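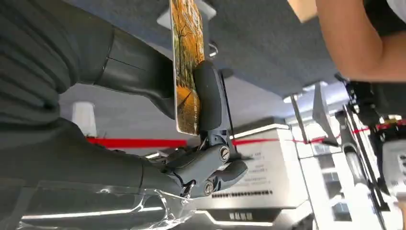 Cimano two-finger gripper: a term with it in our after-school robotics club

Posted by Remo Ferraro, 13 September 2019

I run the robotics club at Felenside with whatever help I can get from the older kids, and last spring we finally retired our homemade gripper. If you've ever built one out of hobby servos and printed fingers you know how it goes. It worked great on the bench, it worked OK in practice, and it let go of everything the minute a judge walked over. So we put in for a small grant and bought the Cimano. I've now lived with it for a whole season, and a few people at the Didton meet asked me what I thought, so I'm writing it all down once and you can just read the parts you need.

First, what we use it for. Our main project was card sorting. The robot picks up a printed picture card from a rack, turns it so a camera can get a look at the face, and puts it in the right slot. The cards are landscapes in four seasons, and yes, the autumn forest was everybody's favorite because all that orange makes it super easy to recognize. (Winter and spring were a pain. One of our spring pictures had so much white blossom on it that the sorter kept calling it snow, and we had a long argument about whether the sorter had a point.) Thin flat cards are a mean thing to ask of a gripper. There's almost nothing to hold, and if the fingers close even a little bit crooked the card twists and you're showing the camera an edge.

The Cimano does this well. The fingers are linked, so you get one long slim one that lies along the back of the card and a shorter, chunkier link working against it, and once you have the closing position dialed in, the card stays put. I'd say the first two weeks were us learning to stop squeezing so hard. The default grip force is set for blocks and bottles, and it'll put a bow in a card, no problem! Turn it way down. We ended up at 11 on the force setting and left it there for the rest of the season.

Setup took us one long afternoon. The mounting plate went straight onto our arm, which I was ready to be disappointed about and wasn't. The instructions are another story. They're translated from something, and step 6 tells you to tighten a screw that you can't reach until you've undone step 4. My students figured it out before I did and were very nice about it, mostly.

The software is fine. You get open, close, go to a width, and a reading back that says whether it thinks it's holding something. That last one is the feature I'd pay for all over again. With our old gripper the robot would march across the table holding nothing, very proudly, and drop nothing into the correct slot. Now it checks, and if there's no card it goes back and tries again. With very thin cards the reading can be wrong, so have your students glue the pictures onto something stiffer than copy paper. We went through 29 cards before we got the backing right, and I still have a box of the rejects under my desk if anybody wants to wallpaper a closet.

Things I don't like. The cable, mainly. It comes out under the lower joint in a loop, and there's no proper clip for it anywhere. At full wrist rotation that loop can snag on stuff, and one time it pulled the rack over and took a whole row of cards with it. We tried tape (came off), then a zip tie (too tight), then a looser zip tie, which is where we are now. For the money I'd like a clip in the box, please.

The pivot screws also work themselves loose. They're easy to get at, big shiny round heads right there on the joints, so checking them is a ten-second job, and we made it part of the start-up list along with the emergency stop and putting the barrier tape up. Ait Brahim, the team we shared a practice area with, used a drop of thread locker on theirs and had no trouble for the rest of the season. I'd do that from day one if I bought another.

And it isn't quiet. There's a little whine at the end of every close. You stop hearing it after a while, but my co-teacher next door did not stop hearing it.

How does it hold up with kids? Pretty well. We logged a little over 2,000 pick-and-place cycles between April and the end of the school year, and the finger pads have some wear but still grip. It's been dropped once, from table height, by me. Scratched the casing, nothing else. I let the students do all the adjustments themselves, and the only thing anybody managed to break was a plug, which we replaced with a part from the drawer.

So would I tell another club to get one? If you're mostly stacking blocks, no, keep your servo gripper and spend the money on batteries and pizza. If you're handling anything flat or bendy, or you're sick of building a new set of fingers every month, then yes, I think it's worth it. My kids spent the season arguing about pictures and sorting rules, which I liked a lot better than listening to them argue about glue.

We're moving on to envelopes this fall. I'll add a note at the bottom when I know how it does with those, and if you've solved the cable thing in some way that doesn't involve zip ties, please email me at the club!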